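PRECAST STORMWATER

Box Culvert Run Replaces Twin Pipes at Quiroga Crossing 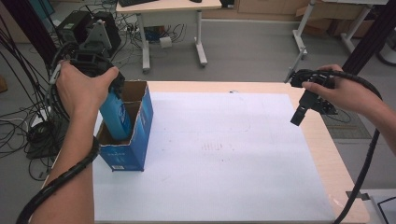 By Sanaa Helmy

The county road at Quiroga crosses a shallow creek that had been carried for decades by two corrugated metal pipes. Both had lost most of their invert to corrosion, and the fill between them was settling under truck traffic. The replacement, finished in October, is a single line of precast concrete box culvert, 344 feet long including the skewed end sections, laid on a crushed stone bed and backfilled in lifts.

Grundow, the precaster, cast the sections in six-foot lays with a tongue-and-groove joint. Cast-in-place construction was priced and dropped at the design stage. It would have required the creek to be pumped around the work for the full cure of the base slab and again for the walls and top. The precast schedule needed one diversion.

Mix and forms

The sections were dry cast. Grundow ran a low-slump mix with slag replacing part of the cement, consolidated by form vibration and stripped the same shift. Test cylinders were cured alongside the product. Wall and slab reinforcement was welded wire, with added bar at the haunches and across the top slab where cover drops below two feet.

"The skew was the only hard part," said Eino Mustonen, production manager at Grundow. "A straight section comes off the machine all day. The ends had to be wet cast in a separate form, and we built the bulkhead for that form twice. The first one moved."

The wet-cast ends were held in the yard until they reached full design strength. Inspectors checked joint dimensions on each piece before release. Two straight sections were rejected for spalled tongues and recast.

Setting the line

Hilis, the site contractor, set the run from the downstream end. Each section was lowered onto the bed, checked for grade with a laser, and pulled home with a pair of chain hoists anchored inside the previous box. Butyl sealant was applied to the groove, and a wrap of filter fabric went over the outside of each joint before backfill.

The bedding took 1,180 tons of stone, up from the 1,028 tons in the bid. The difference came from a soft pocket near midspan that had to be undercut and filled. Design flow through the new barrel is 300 cubic feet per second, with one foot of freeboard at the inlet.

Headwalls and wingwalls were also precast and bolted to the end sections through cast-in plates. Riprap was placed at the outlet over fabric. The road was paved with a temporary course, and the final lift will go down after the fill has been through one winter.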